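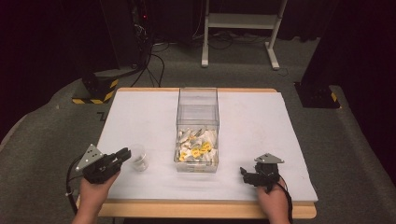
The hand-held grippers at the table with the clear box.

I went to the open day at Levudura on 03/03/2020, mostly to see the grippers. You hold one in each hand and do a small job at a table, and the recordings are used later to teach a robot arm the same job. Sofia Psarras ran the table and let visitors try it.

The grippers are heavier than I expected. The cables pull a little when you reach across, and it took me a few tries before I stopped turning my wrists the wrong way. Sofia said they had 388 recordings from that week and wanted a lot more before training anything.

I asked Oddur Hjaltadóttir why they use people at all. He said driving the arm by remote is slow, and new staff get tired of it after 19 minutes or so.

The arm demo was in the next room and ran late, so I only caught the end. Parking was $65 for the day. Next time I'll take the bus. They plan another open day, but no date yet.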